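Two months of moving a robot by hand

I have been teaching a two-handed robot at work since March, and a few people have asked me what that means in practice. Mostly it means I stand in a carpeted room and do small jobs slowly, over and over, while the robot's arms do what mine do. The recordings go to the people who train the model. I don't do the training. My part is the moving.

We started with the method where you grab the arm and push it through the job yourself. The joints go slack, you guide the hand where you want it, and the computer writes down the joint angles. It's easy to explain to a new person. The trouble is that you're standing right in the way, and with two arms you run out of hands. I could lead one arm through a job fine. Leading both at once while also closing the fingers was hopeless, and I have the recordings to prove it.

So now we drive it remotely. The setup is from Tekier, with some changes we made to the glove straps. I wear a pair of gloves and hold my arms out in front of me, and the robot follows. There is a delay. It's small enough that you forget it until you try to do something quick, and then both hands end up somewhere you didn't want. I learned to stop before every contact. Move in, stop, let it catch up, close.

The finger mapping took me the longest. My fingers and the robot's aren't the same length, so what feels like a pinch to me may leave a gap on the other end. We have a calibration routine called Kravets (I don't know who named it) where you make a set of hand poses and hold each one. I used to rush it. Now I do it at the start of each session and again after lunch, and my afternoon recordings got a lot better.
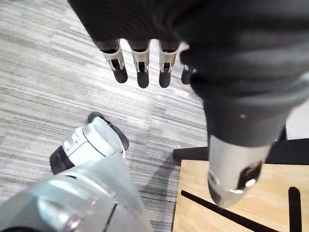 The other thing I had to learn was where to look. At first I watched the screen the whole time, because the wrist view shows the fingertips up close and feels like it ought to be the best one. It's good for the last inch or so. For getting both hands into position it's bad, since you lose track of how far apart they are. I now look at the robot itself for the big moves and go to the screen only when I'm about to touch something. Another operator does it the opposite way and gets good results, so I wouldn't call it a rule.

I also keep the two hands from coming at a thing from the same side. When they share a space, one of them blocks the view of the other, and you end up guessing. I park one hand out of the way, bring the other in, and then move the first one back. It looks fussy, and it adds a few seconds to each run. I've had far fewer knocked wrists doing it that way.

As for numbers, I went through my log last week. I have recorded 3516 runs so far and 2897 of them were kept. The rest were thrown out, mostly for things I did: starting before the recorder was ready, dropping something, bumping one hand into the other. A few were lost when the Mullora software froze and had to be restarted. My best day was 144 runs, and I wouldn't try to repeat it. My shoulders were sore for two days, and when I played back the last hour I could see the motions getting sloppy.

Playing things back is a habit I'd recommend to anyone starting out. I pick four runs at the end of the day and watch them at normal speed. You notice odd things. I had a habit of twisting my right wrist just before letting go, for no reason at all, and it was in nearly every run I'd made that month. The model would have picked that up as part of the job. I spent a week getting rid of it and still catch myself at it when I'm tired.

People also ask whether it's boring. Some of it is. The same motion for an hour is dull work, and the room gets stuffy. But I like it when a run goes smoothly from beginning to end, and I'm a lot more patient with my hands than I used to be.

Next on the list is trying the new Maltell gloves, which are supposed to be lighter and have a better thumb sensor. I'll write something once I've used them for a couple of weeks. If they fit over my wrist brace, that will already be an improvement.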